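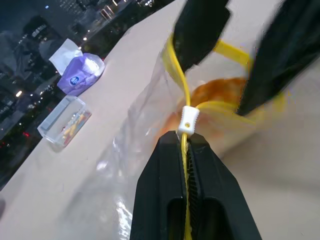 ## Literaturpreis Langat geht an Aslı Yurt

Die Jury des Literaturpreises Langat hat die Schriftstellerin Aslı Yurt für ihren Roman »Nillura« ausgezeichnet. Das gab die Geschäftsstelle des Preises am 26. Januar 2022 bekannt. Die Auszeichnung wird alle zwei Jahre für ein erzählendes Werk in deutscher Sprache vergeben, das im Jahr vor der Verleihung oder im Jahr davor erschienen ist. Die Übergabe findet im Februar im Rahmen einer öffentlichen Veranstaltung im Literaturhaus Langat statt.

»Nillura« ist der vierte Roman der Autorin und mit 603 Seiten ihr bislang umfangreichster. Die Handlung setzt in einer Hafenstadt ein, deren Werft vor der Schließung steht, und folgt zwei Schwestern, die nach dem Tod der Mutter deren Übersetzungsbüro weiterführen. Zwischen die Kapitel sind Briefe gestellt, die die Mutter als junge Frau an einen Verlag richtete und auf die sie nie eine Antwort erhielt. Der Roman ist im Verlag Hirevano erschienen und liegt inzwischen in der zweiten Auflage vor.

In der Begründung der Jury heißt es: »Aslı Yurt erzählt mit großer Ruhe von Menschen, deren Arbeit verschwindet, während sie noch mit ihr beschäftigt sind. Die Briefe der Mutter verändern im Rückblick beinahe jedes Gespräch der Töchter. Das Buch verlangt Geduld und vergilt sie.« Hervorgehoben wird ferner der Umgang mit den Sprachen der Figuren. Türkische und englische Wendungen bleiben an vielen Stellen unübersetzt stehen, ohne dass der Lesefluss darunter leidet.

Die Jury hatte in diesem Durchgang über 33 Einsendungen zu befinden. Eine Liste der übrigen Titel wird entsprechend der Satzung nicht veröffentlicht. Die Entscheidung fiel nach Angaben der Geschäftsstelle in der zweiten Sitzung und einstimmig.

Yurt debütierte mit dem Erzählungsband »Halbe Treppe«, dem die Romane »Das Zählwerk«, »Ein Zimmer zum Hof« und »Skirside« folgten. Letzterer erschien ebenfalls bei Hirevano und wurde für den Hörfunk bearbeitet. Neben ihrer schriftstellerischen Arbeit übersetzt sie Prosa aus dem Türkischen und leitet Schreibwerkstätten für Erwachsene. Derzeit arbeitet sie an einem Band mit kürzeren Texten, für den der Verlag noch keinen Erscheinungstermin genannt hat.

»Ich habe an diesem Buch länger geschrieben, als ich es dem Verlag in Aussicht gestellt hatte«, erklärte die Autorin in einer schriftlichen Stellungnahme. »Mein Dank gilt dem Lektorat, das mir die Briefe gelassen hat, und allen, die mir von der Arbeit auf der Werft erzählt haben.«

### Preisverleihung im Februar

Die Feierstunde umfasst die Laudatio, die Übergabe der Urkunde und eine Lesung der Preisträgerin aus dem dritten Teil des Romans. Im Anschluss ist ein moderiertes Gespräch vorgesehen. Der Große Saal des Literaturhauses kann nach derzeitigem Stand mit bis zu 200 Personen besetzt werden. Sollte sich die zulässige Zahl bis zum Veranstaltungstag verringern, werden die Plätze in der Reihenfolge der Anmeldung vergeben.

Der Eintritt ist frei, eine vorherige Anmeldung ist erforderlich. Anmeldungen nimmt das Literaturhaus schriftlich oder telefonisch während der Öffnungszeiten entgegen. Der genaue Termin und die zum Veranstaltungszeitpunkt geltenden Zugangsregelungen werden mit der Anmeldebestätigung mitgeteilt. Für Gäste, die nicht vor Ort sein können, wird die Lesung aufgezeichnet – das anschließende Gespräch ist davon ausgenommen.

Signierte Exemplare von »Nillura« und »Skirside« sind am Büchertisch im Foyer erhältlich. Vorbestellungen sind nicht möglich.

### Hinweise für die Presse

Vertreterinnen und Vertreter der Medien werden um eine gesonderte Akkreditierung bei der Geschäftsstelle gebeten. Interviewwünsche sind unmittelbar an die Presseabteilung des Verlags Hirevano zu richten. Rezensionsexemplare stehen in begrenzter Zahl zur Verfügung. Der vollständige Wortlaut der Jurybegründung wird auf Anfrage zugesandt. Die Laudatio ist bis zum Ende der Verleihung gesperrt.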